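Small white bottles - decant or keep the original?

Forum: Kitchen and Bath Storage
Page 1 of 1

ginta_org
Posted in September
I'm redoing the bathroom shelf and the shelf over the sink. Right now everything is in whatever it came in, and none of it lines up. I was going to buy a set of plain white plastic bottles from Plitska and move the lotion, dish soap and hand soap into those. My sister says it's a waste of money and I'll be wiping drips for the rest of my life. Has anyone kept this up for more than a month or two?

Shelf is 32 inches long and not very deep, if that matters.

kadri_l
Three years here. Dish soap and hand soap, yes. Lotion, no. Thick lotion takes forever to go through a narrow neck and you leave a good bit of it behind in the old bottle. I gave up after the second refill.

Normunds_A
I'd skip it. The original bottle has the ingredients, the batch number and the expiration date on it. Once you pour it out, all of that is gone. My son got a rash last year and the first thing the doctor asked was what was in the soap. I had no idea, it was in a plain bottle.

kadri_l
You can put a label on the bottom. I write the product and the date I filled it on masking tape.

Normunds_A
You can. Most people don't. And masking tape comes off in a bathroom.

BVillanueva
Freezer tape holds better than masking tape. Mine has been on since spring and the corners are still down.

On the original question, what kind of cap are you getting? That decides most of it. Flip tops are fine for dish soap. Pumps are fine for hand soap. Plain screw caps are a pain for anything you use with wet hands.

ginta_org
The set I'm looking at is screw caps, 7 bottles. They sell pumps separately. I also looked at Grolano but they only had clear ones and I don't want to see the soap.

vus_leroux
Clear is better for exactly that reason. You can see when you're low. With solid white you pick it up and guess.

BVillanueva
Or you pick it up and you know, because an empty bottle weighs nothing. I've never found that hard.

vus_leroux
Fine for one bottle. Try it with seven on a shelf when you're making a shopping list.

kadri_l
Has anyone had trouble with the small ones tipping? I like the look but the tall narrow ones fall over if you so much as brush the towel past them. I ended up going back to a wider bottle by the sink.

BVillanueva
Yes, when they get low. A full one stays put. I hold mine down low with one hand and do the cap with the other, otherwise it slides around on the counter, and if you squeeze near the top while the cap is off you get soap on your wrist. Same when filling. Put it down on something flat first, never on the edge of the sink where it slopes.

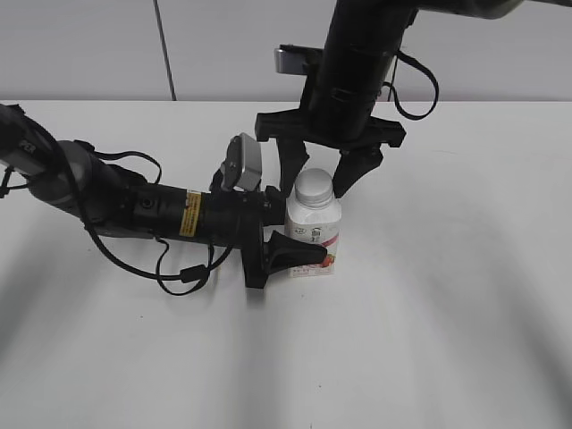

Also fill to just below the shoulder and stop. The cap or the pump tube needs room, and if you go right up to the neck it pushes out over the top the first time you close it. I use a little funnel from Šimkus that came with a canning kit. Any funnel will do as long as it fits the neck.

ginta_org
That's useful, thanks. I would have filled them to the top.

Normunds_A
Still say keep the originals. Turn the labels to the wall if you don't like looking at them. Costs nothing.

kadri_l
That does work, to be fair. I do it with the shampoo.

vus_leroux
Or put the originals in a bin on the shelf. Narnanard has a low one, and you only see the front of the bin.

ginta_org
OK, I think I'll get two bottles and two pumps for the soaps and leave the lotion alone. If that goes well I'll look at the rest. Does anyone wash them between refills or just top up?

BVillanueva
Wash. Hot water, shake, leave upside down overnight. Topping up on old soap gets gummy around the pump.

Normunds_A
One more chore you wouldn't have with the originals.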